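Hannelore Zürcher
2025-05-31

Long thread, sorry in advance, go get a coffee. I promised a few of you I'd write up how the gripper comparison is going, and I've put it off long enough that Viera Šimek has started asking me in the hallway.

So! Two grippers, same arm, same simulated lab. One is the Trellia, a wide parallel gripper that everybody here already knows and mostly loves. The other is the Varghese, with the chunkier fingers. The controller is Redness for both, because I wanted to change one thing at a time for once in my life.

The task is button pressing on lab equipment. I know, I know, it doesn't sound like much next to folding shirts. But small square keys packed close together are mean little targets, and a wide fingertip will happily lean on the neighbor while it presses the one you asked for.

I ran 905 presses with each gripper, over 15 different panel layouts. Tiruwork Gashaw wrote the layout generator back in December and it is a lovely piece of work - it turns the panels sideways, swaps the labels, puts furniture in inconvenient spots. Thank you Tiruwork, I have cursed your name only a little.

Early impressions. The Trellia is smoother on the way in and gets to the panel sooner. The Varghese wanders a bit, then lands better when the fingers are fully closed, since you get a blunt point to press with. Open them even slightly and you lose all of that.

The wrist view is my real headache. When the fingers come together in front of a keypad they hide the very keys you care about, and the policy has to remember what was under there. Despina Lazăr thinks a second camera off to the side would fix most of it. I think she's probably right, and I also think I'd like to see how far we get without one.

Also, sideways text. Our label reader was trained at Clinditz on nice upright words and it gets very shy when START and STOP run top to bottom. Hamdia Jemal is retraining it on over 3000 rotated labels, bless her, and I'll rerun everything when that's done.

A couple of wrist views from the runs, for those of you who like to see what the arm sees:
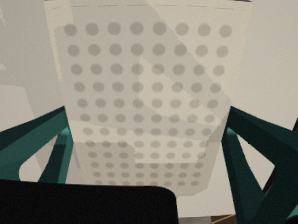
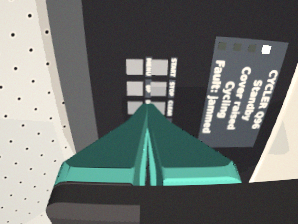

First one: white chair back with the gray dots. Second one: fingers closed at the keypad, screen reading "Fault: jammed".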